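Zaleo Allotment Association
Minutes of the members' meeting, February 12, 2025

Chair: Bartosz Jasińska

1. Minutes of the last meeting
Agreed with one correction. The balance given under item 4 should have read £482.

2. Water
The supply will stay off until the risk of frost has passed. The tap by the lower gate needs a new washer and the trough there has a slow leak. Hrytsenko Plumbing has quoted £221 for both jobs — accepted. 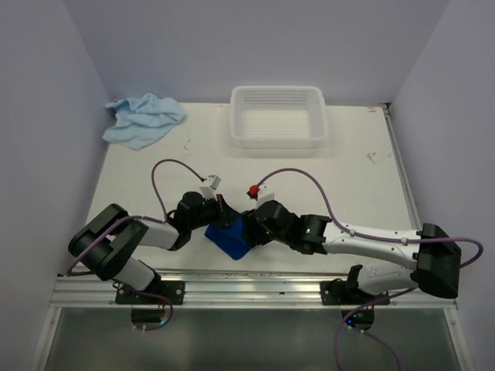
Can plot holders use hoses once the supply is back on?
Only for filling butts, and for no longer than 10 minutes at a time. Hoses must not be left running unattended.

3. Paths and hedges
The main path is soft at the north end. Two loads of woodchip will be ordered from Broltum and left by the gate for members to spread. The hedge along the lane must be cut before nesting starts.

4. Seed order
The Flikitz order went in last week. Seed potatoes will be handed out at the hut, onion sets later.

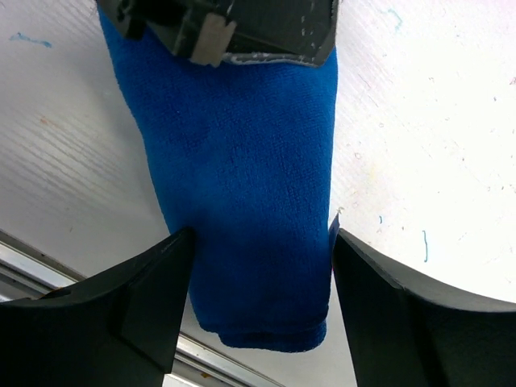 Members who ordered shallots should note that the red variety is out of stock — they can take the yellow or have their money back.

5. Any other business
Plot 10 is vacant and will be offered to the next person on the waiting list. Bonfires remain banned from May.

Next meeting to be arranged.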